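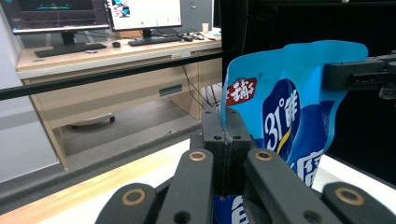 Killian Bouvier escreve-nos a perguntar se é mesmo preciso dobrar o topo dos pacotes de snacks antes de os meter no saco de pano, ou se isso é mania nossa. É mania nossa. Também é preciso. Fica respondida a primeira pergunta e aproveitamos o embalo para as outras, que chegam à Sikedell com uma regularidade comovente.

O que é, afinal, o saco de lanche da Sikedell?

Um saco de tecido com pacotes de snacks lá dentro, preparado à mão e entregue em Trercombe às quintas-feiras. Cada saco leva coisas doces, coisas salgadas e uma coisa que ninguém em casa sabe bem o que é até provar. Já tentámos retirar esta última categoria e foi a única vez em que recebemos cartas em papel.

Posso escolher o que vem no meu saco?

Pode escolher o que não vem. Alergias e intolerâncias são levadas a sério e anotadas na ficha. Antipatias também são anotadas, noutra coluna, com um limite de três por casa. O cliente que declarou antipatia por "tudo o que estala" foi convidado a reformular.

Quanto pesa um saco cheio?

O modelo pequeno, a que chamamos Millet, leva 230 gramas de conteúdo. O grande, o Gidov, leva mais, e a alça aguenta bem desde que não o rode por cima da cabeça a caminho do carro. Pesamos tudo antes de fechar. A balança da nossa cozinha arredonda a nosso favor, coisa que descobrimos em abril e compensamos desde então com um pacotinho extra.

Porque usam sacos de pano e não caixas?

As caixas são direitas, empilham bem e vão para o lixo na mesma noite. O saco de pano não empilha, não fica de pé e volta para nós, em geral com migalhas. Já pusemos a circular quase 842 sacos e uma boa parte regressou. Os restantes estão, suspeitamos, a guardar molas da roupa.

Os padrões são sortidos: há lisos, há riscas e há citrinos, que são os mais pedidos e os mais difíceis de alisar. Se recebeu um liso e queria laranjas, diga-nos - a troca é gratuita e não fazemos perguntas.

Como devo esvaziar e arrumar o saco quando chega a casa?

Sobre uma superfície limpa e desimpedida, com um tabuleiro de rebordo ao lado. Tire primeiro os pacotes que estão por cima, que são os leves, e pouse-os no tabuleiro ao alto, com o rótulo virado para si. Os pesados vêm a seguir. O saco vazio dobra-se em três, ou amarrota-se a um canto da mesa, conforme a educação que cada um recebeu. 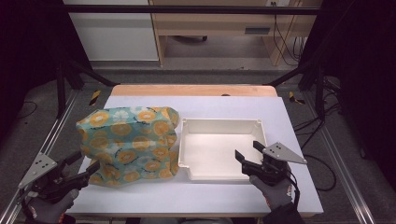 O tabuleiro vem incluído?

Não. Qualquer tabuleiro raso serve, desde que tenha paredes e o fundo limpo. O Raphaël Moulin usa a gaveta de legumes de um frigorífico que já não existe e garante que é superior a tudo o que se vende. Não temos dados para o contrariar.

Os pacotes têm de ficar de pé?

Não têm, mas agradecem. Deitados, escorregam uns por baixo dos outros e o que ia ser comido na segunda-feira aparece três semanas depois. De pé, vê-se tudo. Os pacotes com fundo próprio aguentam-se sozinhos; os outros encostam-se aos vizinhos, como toda a gente.

Não consigo ler o rótulo. O que faço?

Os snacks importados levam uma etiqueta nossa no verso, em português, com ingredientes e prazo. Se a etiqueta caiu, mande-nos uma descrição da frente. Aceitamos "o azul com a bola escura", embora tenhamos mais do que um azul com bola escura.

Qual é a maneira correta de fechar um pacote já aberto?

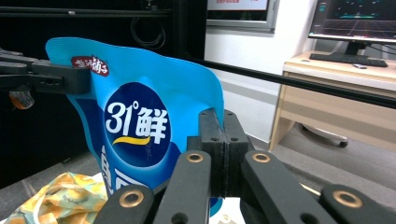

Fechar bem um pacote começa por expulsar o ar, com a palma da mão e sem violência, de baixo para cima. Depois dobra-se a borda duas vezes sobre si mesma e prende-se com uma mola. Respeite a inclinação natural do plástico: se o topo já tomba para a direita e fez vinco, como no azul do 31°, dobre para esse lado e poupe-se à discussão. A faixa de riscas finas da selagem é rija e serve de régua, por isso não a corte toda ao abrir. Quem a arranca de uma vez, com os dentes, terá de comer o pacote inteiro, e desconfiamos que era esse o plano.

E se um pacote chegar amachucado?

Amachucado por fora não conta como defeito. Furado conta, e substituímos na entrega seguinte. Bolachas partidas são um caso intermédio: até metade do pacote chamamos-lhes bolachas, daí para baixo chamamos-lhes cobertura de iogurte e fazemos um desconto.

Como devolvo o saco de pano?

Vazio, sacudido e pendurado na maçaneta até às nove da manhã do dia de entrega. Pode lavá-lo a 30 graus, do avesso. Não o passe a ferro por nossa causa.

Página revista em 4 de outubro de 2018. As perguntas que faltam podem ser deixadas dentro do saco, de preferência num papel sem gordura.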